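Home About the Institute Programs Publications News and Interviews Contact

Regional storage must be planned before it is needed, says Ondale energy director

The Ondale Institute for Regional Energy has called for long-duration storage to be treated as a separate class of asset in network planning, with its own assessment process and its own timetable.

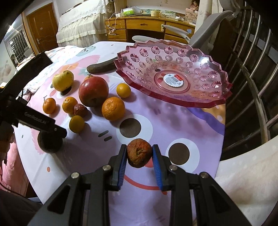

Interview by Finlay Rankin
Institute Communications, June

Cameron Pollock has directed the Institute's storage program since 2018, when it consisted of a single desk study on pumped hydro at the disused Wudar quarry. The program now advises three regional networks and reports twice a year to the Institute's board. Its most recent paper, released this month, examines how small inland grids might hold enough energy to cover several consecutive days of low wind and heavy cloud.

Pollock said the question had been put off for too long by planners who regarded batteries as a complete answer.

"Batteries have performed very well at the task they were bought for," Pollock said. "They respond in a fraction of a second and they shift the midday surplus into the evening. A four-hour battery is still a four-hour battery on the third day of still weather, and that is the period our paper is concerned with."

The paper models the Wudar and Carrasco districts, which share one transmission line and have, between them, 27 substations. Under the Institute's central scenario, the two districts would require 1274 megawatt hours of stored energy to ride through the most severe winter lull in the weather record without calling on diesel generation. Existing and committed projects would supply less than half of that.

Asked whether the figure was realistic for districts of that size, Pollock said it should be read as a planning target, to be met in stages.

"We are not asking a network to write a cheque for the whole amount next year," Pollock said. "The first stage at Wudar can be built within the existing quarry footprint, and the connection point is already there. The second stage depends on the Carrasco line upgrade. If the line slips, the second stage slips with it, and we have said so plainly in the paper."
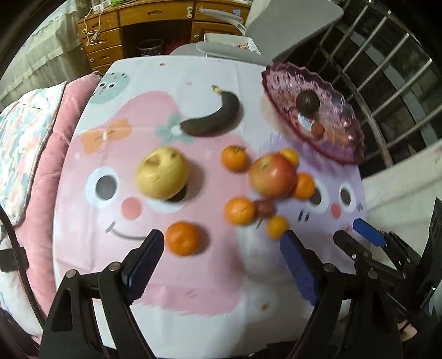

The harder matter, in Pollock's view, is revenue. A reservoir that is drawn down fully only a few times each winter earns little from daily trading, and lenders have been reluctant to finance plant on that basis. The Institute recommends an availability payment, set by the regulator for a fixed term and reviewed at the midpoint, under which the owner is paid to keep a minimum volume in reserve through the colder months.

"Fire services are not paid by the number of fires," Pollock said. "The network already accepts that principle for spinning reserve. We are proposing to extend it to a longer time frame, with penalties if the reserve is not there when it is called."

Consumer groups have questioned the effect of such a payment on household bills. Pollock acknowledged the concern and said the Institute had modelled the payment against the present cost of diesel backup, including fuel delivery by road. In most years the two were close. In a severe year the availability payment was the cheaper arrangement by a clear margin, although the result was sensitive to the assumed price of fuel.

"I would not want anyone to quote the favourable year and leave out the others," Pollock said. "The tables give all of them."

The paper also draws on the experience of Brutdale, where a thermal storage plant was added to the town's district heating network. The plant heats a bed of crushed rock with surplus wind power and supplies 116 buildings in the centre of town. Because the heat is used directly, none is lost in conversion back to electricity, and the winter peak on the local feeder has fallen enough for a planned transformer replacement to be deferred.

Pollock cautioned against copying the Brutdale design in warmer districts, where demand for heat is lower and few towns have the pipework in place. The wider lesson, Pollock said, concerned the order in which the work was done. The council and the network agreed on who would own the plant, who would operate it and who would carry the maintenance liability before any tender was issued.

"At Wudar we spent more than a year on questions of that kind after the engineering was finished," Pollock said. "The water licence alone passed through four offices. It is an honourable process and I have no complaint about the people in it, but it should run alongside the design work."

The Institute will receive written responses to the paper from network operators, councils and members of the public before preparing its final recommendations. A technical session on the weather modelling will be held at the Ondale office at 2 p.m. on a date to be advised, and a second session is planned at Carrasco for landholders along the route of the line upgrade.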